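Forkham Padded Camera Strap

We have been making the Forkham strap for a good while now, and it is still the thing people write to us about most. Lenses and bodies come and go, but a strap is on your shoulder for the whole day, and if it is a bad one you know all about it by teatime. Ours is wide where it needs to be wide, narrow where it meets the camera, and soft enough to stuff into a coat pocket when you take it off (which, with the quick clips, is a matter of a moment or so once you have the knack).

The shoulder section is cotton webbing on the outside with a layer of felted wool underneath. We tried foam for the first batch and were never quite happy with it. Foam feels lovely in the shop and then goes flat in the middle, just where the weight sits, whereas wool gives a little and springs back overnight. It also breathes, so you will be glad of it if you are out in May with a long lens and the weather suddenly turns warm on you. 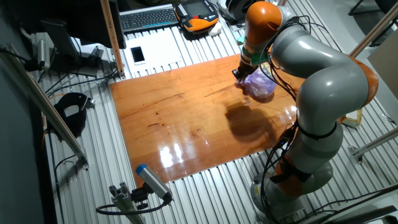

Length is adjustable at both ends with a plain metal slider. At its longest it goes across the body of a tall person in a winter coat, and at its shortest it sits as an ordinary neck strap. Ataahua Kerslake, who stitches most of them, is rather short and likes hers worn high under the arm, so you can be sure the shorter settings have been properly thought about! If you are between the two and not sure, start long and bring it up a bit at a time. Most people end up shorter than they expected.

Choosing your ends

The strap comes with one of two sets of ends, and it is worth spending a minute on this because it is the commonest reason for a parcel coming back to us.

Cord ends are thin and round, and go straight through the small eyelets you find on mirrorless cameras and compacts. They make no noise, they weigh next to nothing, and they will not scratch the top plate.

Flat ends are the traditional ribbon sort, threaded through a wide slot and back through the slider. Choose these for most larger SLRs. If your camera has little triangular rings fitted you can use either, though we would lean towards the cord.

Both sets finish in the same Imov clip, so if you have two cameras you can leave a pair of ends on each and swap the strap between them. Spare ends are sold separately, in pairs.
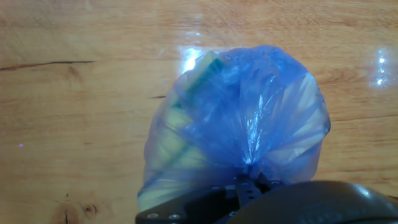
Colours are moss, charcoal, rust and a navy that comes up darker than it looks on most screens. The leather tabs start pale and darken with handling. A few customers have asked for black tabs and we are thinking about it -- the trouble is finding a black that does not rub off on a light shirt.

Looking after it

Hand wash only, please, in lukewarm water with a drop of ordinary washing-up liquid, and take the ends off first. Squeeze it in a towel and dry it flat, away from the radiator. The wool will smell a bit like a wet dog while it dries and then it won't. Have a look at the cord ends every so often and replace them if you can see the coloured warning thread showing through the outer weave. We would much sooner send you a new pair than hear about a camera on a pavement.
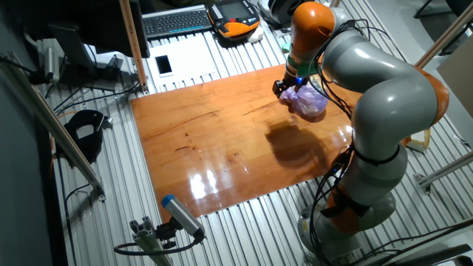

What fits what

Ilídio Baptista keeps our fitting list, which now covers 2,391 camera bodies, a fair number of them older than he is. If yours is missing, send us the make and model and he will look it up for you. The strap does not fit the old Mendes side-lug cases, and the Cemard tripod plate gets in the way of the lower clip unless you turn it round.

Details

Weight: 200 g with cord ends fitted
Fastening: Imov quick clip, both ends
In the box: strap, 2 ends of your chosen type, fitting card
Colours: moss, charcoal, rust, navy
Returns: 21 days, unused, with the fitting card

Rust is out of stock until the next lot of webbing arrives. Fitting list last updated August 2025.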